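Search tickets
Sutbridge Service Desk

Ticket 395: Cells stopping on mixed household goods, and who clears them
Area: Returns sorting, Sutbridge
Status: Open, with line lead
Priority: 3

Problem as first raised

Since the Flindelik arms took over first sort in October, the cells stop and ask for help more often than we planned for. The old bench job was sort, check, box. The new job is mostly answering stops. The operators who moved across say they spend the shift walking between cells and don't know which stops are theirs to clear and which need a technician.

Last full week there were 46 stops on the day shift. The log gives the same code for nearly all of them, "pick not confirmed", so it doesn't help much.

Entry 1

Went through the stops with the day operators. Loose cable is the worst. If a flex is not tied, the arm may take hold of it along with the item, or it won't find a grip point at all. Asked for cables to be banded at goods-in. Goods-in replied that banding used to be done by the sorters and was never added to their own sheet. They are right, it wasn't.
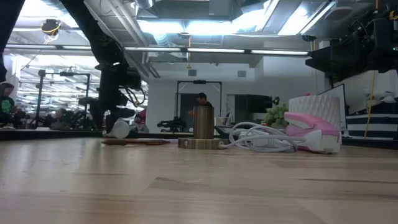 Mixed goods on the table, white cables coiled beside the pink appliance.

Entry 2

Banding added to the goods-in sheet for a trial. It adds work at their end and their lead wants that recorded, so I am recording it. Anything with a mains lead gets one band round the coil and one at the plug.

Also changed the grip timeout on the Kelmendi controller from 600 ms to the supplier's longer setting. Stops came down a little on soft items. No change on small round ones.

Entry 3

Operators asked for a plain list of what they may do without calling anyone. Agreed with the line lead:

- Pause the cell, wait for the arms to park, move the item, resume.
- Take an item out and send it to hand sort.
- Tie up a cable that has come undone.

Not allowed: moving an arm by hand, changing a setting, or resuming a cell that has stopped twice on the same item. Those go to the technician.

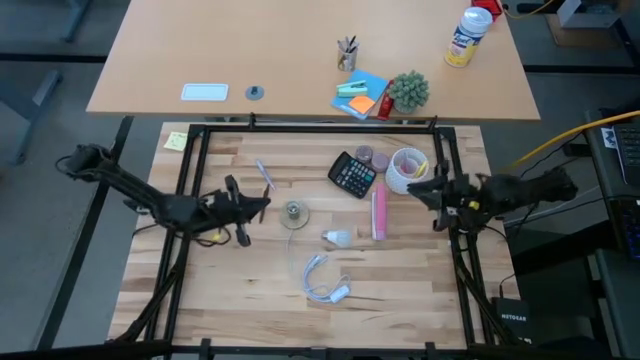 The list has gone up at every cell. Night shift had been working to a different rule, passed on by word of mouth, where any stop at all meant a call-out. That explains most of the gap between the two shifts' figures.

Entry 4

Comment from operators, copied in because it keeps coming up. They want hand sort kept as a proper station with its own rota. At present it is whoever is free, and the people who were quickest at it are losing practice. They would also like the job title changed, as "sorter" no longer covers it and the training grade for cell work is higher. The pay side is outside this ticket and has been passed to the site manager. The rota is inside it.

Draft rota: one person on hand sort for half a shift, then swap. To be tried on days first.

Entry 5

Asked Clernov whether the stop code can be split so we can tell cable, small item and lost grip apart. They say it can be done in the next update, no date given. Until then operators are writing the cause on the paper sheet by the cell. Please write the cause and leave out initials. A few people were worried the sheets would be used to compare them, and they won't be.

Still to do

Line lead to confirm the rota. Goods-in to report on banding. Technician to look at small round items again once the code is split. Leave the ticket open until all three are back.

5 comments | 2 shares
Back to top
© Sutbridge Service Desk. Contact the desk through the internal directory.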